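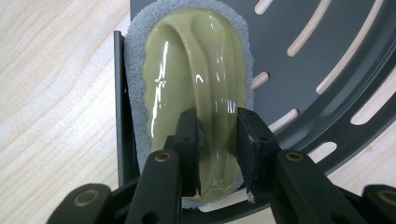
One former clerk at the Fledstead procurement office told the inquiry that the lawyer never asked for anything in writing; he only asked who else would be in the room. The remark appears in the appendix to the inquiry report, and it sets out the problem of this chapter better than the statute does.

Chapter 7
Private Advisers and Public Contracts

7.1 The Purkeo ferry contract

The port authority of Fledstead agreed to buy 13 harbor ferries from the Purkeo yard. The price was 200 million, paid in stages. The law firm Sulla advised the mayor on personal matters, including his property and his taxes. The same firm was paid a success fee by Haddad, the sales agent for the yard. Neither payment was illegal when taken alone. The question before the inquiry was whether the two together gave the firm a duty it could not carry out and an interest it should have declared.

Sulla held no public office. It was therefore outside the disclosure rules, which applied to elected officials, their spouses and salaried staff. The firm's partners attended three meetings on the ferry purchase — two of them without minutes — and were listed as guests of the mayor.

7.2 Terms used in this chapter

A conflict of interest exists when a person who owes a duty to one party has a private interest that could affect how the duty is carried out. No loss has to be shown. An actual conflict affects a decision now before the person. A potential conflict would do so if a foreseeable decision came up.

Influence peddling is a separate offense. It requires payment, or the promise of payment, for the use of real or supposed access to an official. In most systems the official need not know of the arrangement. A recommendation to charge, made by investigators, is also distinct from a charge. The prosecutor may accept it, reduce it or close the file.

7.3 The disclosure period

Under the revised Fledstead code, an outside adviser must declare any payment from a bidder within 60 days of receiving it. Section 7.4 compares this rule with codes that bar such payments outright.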